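Robotics Club – March meeting minutes
Posted Saturday, 7:15 p.m.

The meeting came to order late, the sign-in sheet having gone missing. Last month's minutes were approved by everyone who claimed to have read them. Cleanup team reported first.

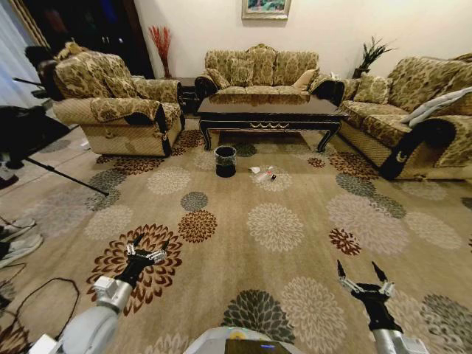
Athina Zervas

Present: Hoani, Christodoulou, Rudd, Anozie, Zervas (minutes). Trevor reported 106 practice runs logged for the Olport tidy-up event. He was asked how many he was proud of and requested more time. 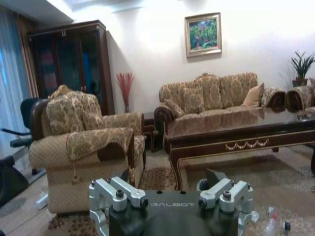

Left side of the room, from the wrist camera.

Budget: 920 dollars on hand. The Chisholm entry fee is 659. Thodoris moved that we stop buying pizza – no second.
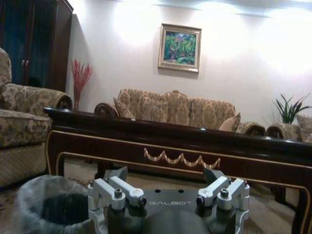
Wastebasket and coffee table over the gripper.

Funmilayo wants the approach to the table slowed down. Rochelle says it is slow enough to qualify as furniture. Tabled, with one groan from the person who has to take the minutes.

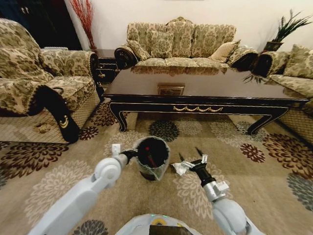
Scoring for Olport was argued for most of the hour. Rochelle reads the rules as one item, one bin, no help from humans. Trevor thinks steadying the bin should earn something, and pointed to the left gripper clamped on the rim while the right one has the tissue beside it. Funmilayo will write to the organizers and ask. Adjourned 8:40, chairs not stacked.

Recent items
February minutes
Lulero workshop sign-up
Chisholm packing list

Contact the club secretary | Back to top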